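Table clearing

Table clearing is the household and catering task of removing used or unneeded items from a tabletop, or moving them aside, so that the surface can be wiped, reset or put to another use.

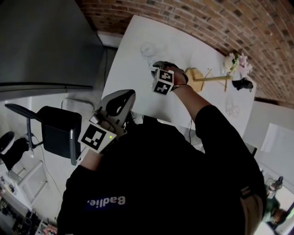 According to a housekeeping guide issued in Zarville, a table is cleared only when every object has a place to go, and pushing things to one end does not count. Other guides are less strict and accept a partial clearing, in which decorative pieces such as flowers or a wooden stand stay where they are.

Order of work

Drinking glasses are usually taken first. Clear glass is hard to see against a white top and is easily knocked over by a sleeve. Glasses are held near the base, and no more than 2 are carried at a time without a tray. Round wooden pieces, including coasters, boards and bowls, come next. Tall stands with thin rods or arms are moved last, by the base or the lower part of the pole, and small loose items are gathered in a dish.

Flowers

A bouquet may remain on the table during clearing. It is often set against a wall, where it takes up little room and is out of reach of elbows. If the flowers are in water, the container is lifted with both hands.

Carrying and trays

Espinoza, a catering supplier, sells a clearing tray with 4 raised corners and a capacity of 210 ounces. The Futska tray is flatter and is used mainly for glassware. In small rooms many people use no tray at all and make several trips — this is slower but leaves one hand free for doors and chairs.

Regional use

In Grarport the term also covers wiping the surface and pushing in the chairs. Elsewhere these are treated as separate tasks.

See also: Table setting; Dishwashing; Centerpiece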